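Search this site Search Go

My checklist for looking over a language app before you pay, with comments
Colleen Li, November

I put every language app through the same inspection before I hand over a card number, and a few of you asked me to type it up. So here's the sheet, filled in for Ellden, which I've been using for Spanish. Copy it, change it, scribble on it!

1. Trial terms. PASS
Nine days free, and the end date shows on the account page. I still set an alarm on my phone for the evening before (I've been burned, twice, by a different app).

2. Cancel button. PASS, with a grumble
It's there, but under Profile, then Plan, then a little gray link. Try finding it on day one.

3. Microphone permission. PASS
It asked the first time I opened a speaking drill and I said "only while using." Go check in your phone settings that it stuck. Mine did. 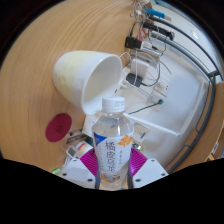
4. Contacts permission. FAIL
It wanted my whole address book so I could "learn with friends." I said no and it asked again after lesson 13. And again later! Saying no doesn't break anything, so keep saying it.

5. Public profile. FAIL until changed
Your name, town and streak are visible to everybody by default. If you're setting this up for a kid, do this one first. Switch it to private, sign out, then look yourself up from another account.

6. Chat with strangers. NEEDS WORK
Conversation partners are matched by level, and I enjoyed most of mine. Blocking takes two taps, good. Reporting sends you to a web form, and I waited a long while for an answer.

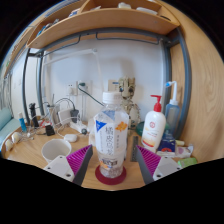
Gianni Monti wrote in that his report was answered the same evening, but only after he added the partner's user name and the time of the chat. He'd leave partner chat off completely for beginners, who can't always tell when a conversation has gone somewhere rude.

Fair point, and I've added "off for beginners" to my own copy.

7. Word list export. PASS
This matters to me more than it probably should. I had 593 words saved in my old app, Trenmont, and only 398 came across when I moved, mostly because the accents got mangled. Ellden gives you a plain file. Open it and look for the ñ before you trust it.

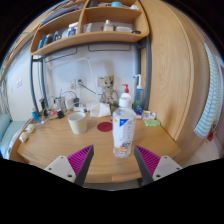 8. Offline lessons. PASS
Download one, go into airplane mode, play the audio all the way to the end. Don't just check that it starts.

9. Deleting the account. NOT CHECKED
I'm still using it, so I'll fill this in later. Check whether deleting the account also ends the subscription, they're often separate things.

Next up is Kostdale, for my sister's Portuguese.

Contact | Copyright Colleen Li | Back to top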